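From: Nives Donati
To: handheld-practice list
Subject: Re: [handheld-practice] Draft 2 of the recording rules, comments wanted

Evaristo, thanks for sending this out. I've read it twice, once on the train and once with a pencil, and I have more complaints than I expected. I'll quote the parts I'm answering and leave the rest of your message alone.

Evaristo Sorrentino wrote:
> Hi all,
>
> Draft 2 is up. The main changes since June are in sections 3
> and 4. Section 3 now says that an operator must clear the work
> surface of everything that does not belong to the task before
> recording starts. Section 4 says each session has to hold at
> least 200 accepted episodes on one category of item, so that
> a reviewer can judge consistency.

I don't believe in section 3. I understand where it comes from. Pierina spent most of the spring going through the Goneo recordings and she was right that half the arguments among reviewers were over things lying in the background. But a rule that says "clear the surface" is a rule about making the reviewer's day shorter. It says nothing about whether the gripper will cope with a bed that has somebody's shopping on it, and beds do have somebody's shopping on them.

Look at what the work is like when people do it at home with the hand-held tool. The jeans go down on a printed blanket, there are packets and other bits of cloth at the far side, and the jaws come in open over a pile of seams. The operator has to decide where to close. I want that decision recorded with all the mess left in, and I want the draft to say so in plain words. 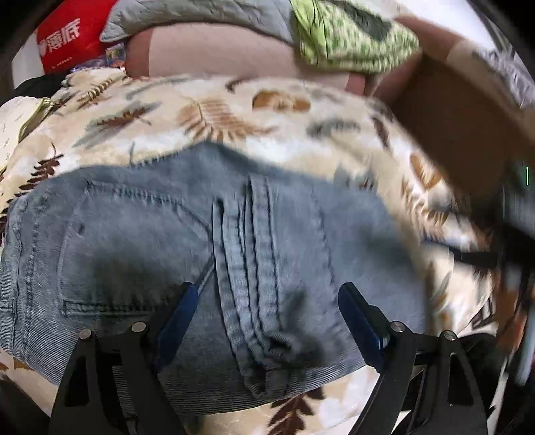 If you insist on a rule for the surroundings, make it a short one. Nothing that can identify a person: no mail, no prescriptions, no photos of the kids. Nothing sharp or hot within reach of the fingers. After that, leave the room alone. We had exactly that wording in the Feltico notes two years ago and I never heard a complaint from an operator about it. The complaints came from reviewers, who wanted plain backgrounds, and I'd like us to stop letting that one group write everything.

> The number in section 4 was suggested by Annunziata and
> agreed on the call.

I was on that call. It was agreed in the sense that it was late and people had started leaving. Why 200? Annunziata gave a fair reason for wanting a floor, which is that very short sessions tend to be somebody trying the tool out. Fine. A floor of 200 on one category has a side effect, though. An operator with three pairs of jeans in the house will fold those three pairs over and over until the counter says stop. You'll get a wonderful record of three pairs of jeans. In the De Luca set there was one session with 813 episodes and I'd swap the whole thing for 400 episodes spread over ten households.

Can we please count distinct garments as well as episodes? It's one extra field on the session sheet. Operators will grumble for a week and then fill it in.

> Section 5 (grasp description) is unchanged, since nobody
> commented on it last time.

I'm commenting on it now. Section 5 tells the operator to "grasp on a single layer wherever possible" and asks the annotator to mark any multi-layer grasp as a fault. Whoever wrote that was thinking of T-shirts. Denim doesn't give you a single layer in most of the places you'd want to hold it. There's the waistband, the belt loops, the patch pockets with their double stitching, and where the seams come together you can have a lump of fabric harder to flatten than anything else on the garment. Somebody folding jeans by hand grabs the waistband with all its layers and never thinks twice. Under the draft, the annotator has to call that a fault.

What I'd put in place of it:

5.1 The operator grasps as they would grasp with their fingers.
5.2 The annotator records where the grasp was made (waistband, hem, pocket edge, seam, flat panel, can't tell) and doesn't score it.
5.3 A grasp is a fault only if the item is dropped, torn, or has to be laid out again from the start.

"Can't tell" has to be on the list. With the camera sitting on the tool, the pads hide part of the cloth at the very moment you care about it. If we don't let annotators say they can't see, they'll guess, and then we'll be quoting their guesses to each other as measurements.

> Section 7 on speed: operators should keep the tool moving
> slowly enough that the image stays sharp.

All of the image? Hands move and sleeves swing, and anything close to the lens smears. Reject on blur anywhere in the picture and you'll throw away good work. I'd limit it to the fabric between the fingers, from the moment the jaws start to close until they open again. Also, "slowly enough" is no good to anyone. Either give a test the operator can do on the spot (play back the clip, can you read the stitching between the pads?) or take the section out.

One more general gripe, and then I'll let others have a turn. The draft uses "must" in nearly every line. As far as I know we have no power to make anybody do anything. Risasitz will follow it if it suits them, and if it doesn't they'll say they were "guided by" it, as they did with Draft 1. I'd keep "must" for privacy and for safety, and write "should" everywhere else. A document with four musts in it might get read. I've seen what happens to the other kind, because I wrote one, and it's sitting in a drawer in the old office.

I'm also not convinced we need the seal or badge or whatever section 9 is proposing. Who checks? Who pays the person who checks? If the answer is that companies fill in a form about themselves, then we're handing out stickers. Assunta raised this in June and her message didn't get an answer that I could find in the archive. Assunta, if you still have it, would you send it again?

I can turn sections 3 and 5 around myself if people want that. I'd need the source file, since the copy attached to your message lost all its numbering when I opened it and I had to pencil it back in. Section 4 I'd rather leave to Annunziata - she knows the session sheets better than I do, and I've been rude enough about her number.

I won't be able to make the next call if it's in the evening again. Before noon is fine.

Nives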